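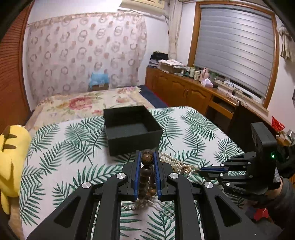
Josefien Lambrechts has been hiring out hand-held grippers for two years, and she still packs most of the cases herself. Her company, Skindham, works from two rooms above a tile shop in Kestavbridge. It rents the tools in pairs to research groups and small robotics firms that want records of ordinary household jobs, done by ordinary people in their own homes.

I met her there on 2nd December. She had a case open on the desk and was swapping the finger pads on one of the tools with a small screwdriver.

"The pads are what wears," she said. "People expect it to be the motor or the electronics, and there's hardly anything in there to break. It's the pads. They pick up lint and hand cream and then they slide."

The kit is simple enough to describe. A customer gets two grippers, a charger, spare pads, a pair of gloves in their size and a printed booklet of tasks. The person holding the tools opens and closes the jaws by hand, and a camera on each one records what the jaws are doing. The recordings go back to the customer, who uses them to train robot arms with the same kind of jaw.

Lambrechts came to the business from a different direction. She spent nine years fitting kitchens, then ran the parts counter for a firm that serviced lifting gear. A former workmate asked her to look after a few grippers for a university group that kept losing them, and she found that she was good at it.

"They had lovely tools and no system," she said. "Things came back with one glove and no charger. So I wrote a list and taped it inside the lid. That list is still most of what we sell."

Skindham now has 136 pairs. In November, 100 of them were out with customers, which she called a good month. A pair rents for $328 a week, and the price hasn't changed since the first season. The longest hire so far has been with Vermeulen, an engineering firm that is building an arm for tidying and sorting in the home. It has kept pairs out with families in Skerkstead since the winter.

The tasks Vermeulen asks for have become smaller and fussier over that time. The early ones were cups, towels and tins. The current booklet has a section on jewellery, with beads and necklaces to be lifted from a bed and put into a box.

"Beads are a pain," Lambrechts said. "A cup is a cup. You pick up a string of beads and the bit you're holding is fine, and the rest of it goes wherever it likes. If there are two strings together you've got a knot to deal with as well."

She tried the section herself before it went out, at her sister's place, with an old pearl necklace and a string of wooden beads. The wooden ones were easier. The pearls kept rolling out of the jaws until she learned to take hold close to the clasp and lift slowly, with the second gripper underneath.

"I wrote that down and then took it out again," she said. "Vermeulen doesn't want everyone doing it my way. They want to see how people go about it."

I asked whether the booklets ever tell people to clear a room first. They used to, she said, and the customers asked her to drop that line. A robot in a house will have to work around whatever is on the bed or the dresser, so the recordings are more use if the room is left as it is. The only rules now concern privacy: put away letters, turn family photographs to the wall, and keep other people out of the room unless they have signed the form.

Bedrooms have turned out to be a popular place to record. A bed is soft, so nothing breaks when it's dropped, and there is space to lay things out. The drawback is height. People bend over a low mattress for half an hour and their backs start to hurt, and Lambrechts now suggests kneeling, or sitting on a stool.

The tools have faults too, and she didn't play them down. They are wide across the body, so it is hard to see past them to the jaws. With one in each hand, they knock together over a small target. The weight is fine for ten minutes and tiresome after forty. She would like a narrower housing and has told the maker so twice.

"They listen, I think," she said. "It's a small outfit. They sent me softer pads when I asked for softer pads. A new housing is a lot more money."

Returns are the part of the week she likes least. Each pair is charged, wiped down, fitted with fresh pads and tested on the same set of objects: a marble, a teaspoon, a folded sock and a length of chain. If the chain slips, the pads go on again. She has replaced 457 pads this year and keeps the worst of them in a jar on the windowsill.

A few customers have asked to buy their pairs outright. She has said no so far, although she has priced it up. Selling would bring in money quickly – but she would lose the repairs, and she thinks the tools would end up in a cupboard with flat batteries.

For the new year she is adding a lighter case with wheels, and gloves in a smaller size. The next Vermeulen booklet is already on her desk. It opens with shoelaces.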